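The Last Ferry to Prillora

The ferry office at Pilter closed for good in December, and my aunt was given the job of emptying it. I went along to carry boxes. She had sold tickets there for 31 years, and she wanted the thing done properly.

We started with the drawers. There were timetables for boats that had been scrapped, a tin of foreign coins, and 2 left gloves. At the back of the lowest drawer she found an envelope with a ticket inside. It was a single to Prillora, paid for and never used.

She knew whose it was. A man had bought it on a wet morning and asked her to keep it for his wife, who would be coming on the later boat. My aunt kept it on the counter all that day. When she locked up she put it in the drawer, and each spring she moved it to the new envelope.

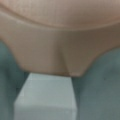

The wife had gone by road, according to the harbour master, and had been living over the Divetti bakery in Prillora ever since. Surely everybody knew that. He had bought bread from her himself, he told us, and she gave short change.

My aunt sat down on a box. She asked him how long he had known, and he said since the first winter. Then he asked if we wanted the kettle, and took it with him when he went.

We finished at dusk. The ledgers went to the Akpan warehouse, roughly 400 of them, and the chairs went to the sailing club. My aunt swept the floor twice. She held on to the ticket until the van was loaded.

The last boat was still at the quay with its lights on. She walked down and gave the ticket to the lad at the ramp, who tore it in half without reading it and let her on. I drove the van home and put her supper in the oven.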